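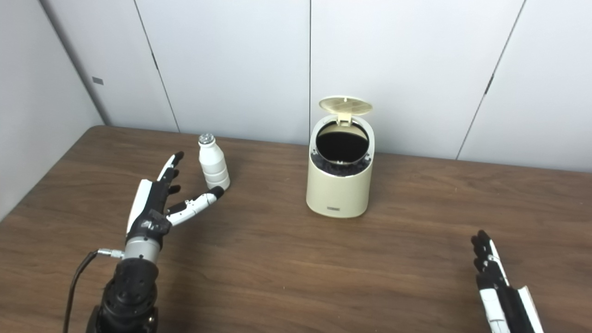 Can the under-nines do the water rocket session without a separate launch day? They can, if we cut the fin-gluing and hand out fins that were made the week before.

Thu 5 April

Workshop notes, summer camp prep. Kirsten wants these typed up so the Unarbridge lot can read them, my handwriting having been compared to a seismograph.

Tried the whole rocket morning from start to finish with a stopwatch and Pejman playing the part of a nine-year-old, a role he took to with worrying ease. Total running time 146 minutes. The slot on the timetable is two hours. Most of the overrun is fins. Card fins and PVA need far longer than the leaflet claims, and Pejman's fell off twice before we got out of the door.

With fins already made: 83 minutes, including a toilet break and one argument over whose turn it was on the pump. That leaves room for a second launch each, which is the bit they come for anyway.

Launcher. The Clelau one still leaks at the bung. I wrapped it in plumber's tape and it leaked more politely. Kurniawati says the washer is the wrong way round and has been since last June, which would have been nice to hear last June. Turned it over. Holds pressure now. Wrote THIS WAY UP on it in marker.

Water levels: a third full goes highest, as ever. Half full goes up, thinks better of it, and soaks the person on the string. Let them find this out for themselves. Four bottles per group is plenty, and spares live in the blue crate under the stairs with the tent pegs.
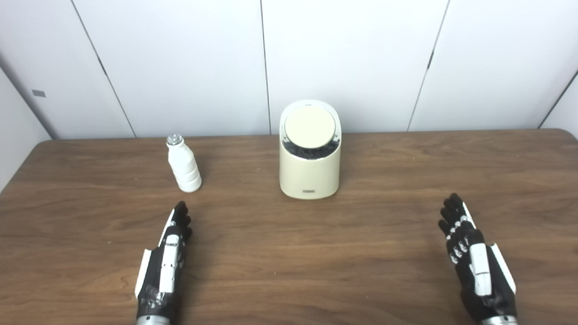 Parachutes next. Bin liner, cotton thread, sticky tape. We had 2 open out of four, and one of those opened on the pump, before launch. The trouble is the folding. Stamatia's way (in half, in half again, then rolled loosely with the threads on the inside) was the only one that worked more than once. I've asked her to write it down with drawings. She has asked what's in it for her.

Distances: everyone behind the rope, string puller included. The rope at Firkness is too short to go right across the field so bring ours. Goggles for whoever is on the pump. Liette wants a countdown from ten, I want one from five. We settled on ten for the first launch and five after that, or we'll be there until teatime.

Rover session (Ngata kits): not started. One of the boxes has no wheels in it and an extra instruction sheet, as if that made up for it. Have emailed.

To do
Cut fins, all groups, plus spares
New bung for the launcher even though the old one is behaving
Ask Liette if the wet weather plan is still "egg drop off the balcony" and whether the hall knows
Rewrite the parent letter, take out the word "explosive"
More thread
Get the stopwatch back off Pejman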